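I first heard Zoi Makris play in a converted feed store in Stirnville, in January, with my coat still on. She had a borrowed accordion and a piece called *Bulano* that she'd been rewriting for years, and I think I forgot to breathe for most of the slow part!

Her teacher, Hildegard Kleinschmidt, was sitting two rows ahead of me, marking the score in pencil (in the dark, somehow). Over soup afterward she told me Zoi once brought her 30 versions of the same eight bars. They kept the second one.

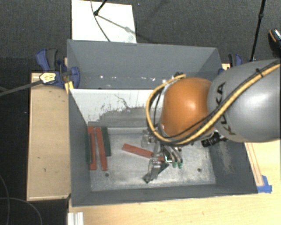 ## Writing it all down

Zoi composes by hand, in cheap school notebooks, and she numbers every sketch. She was up to 1,883 when we talked. Most of them never get played, and she's fine with that. "I like having them in the house," she told me.

The next piece is for strings and a singer, and it's called *Durnanell*. She played me the opening on her kitchen piano, stopped at bar 158, and said the rest was still a mess. I'd happily have listened to the mess.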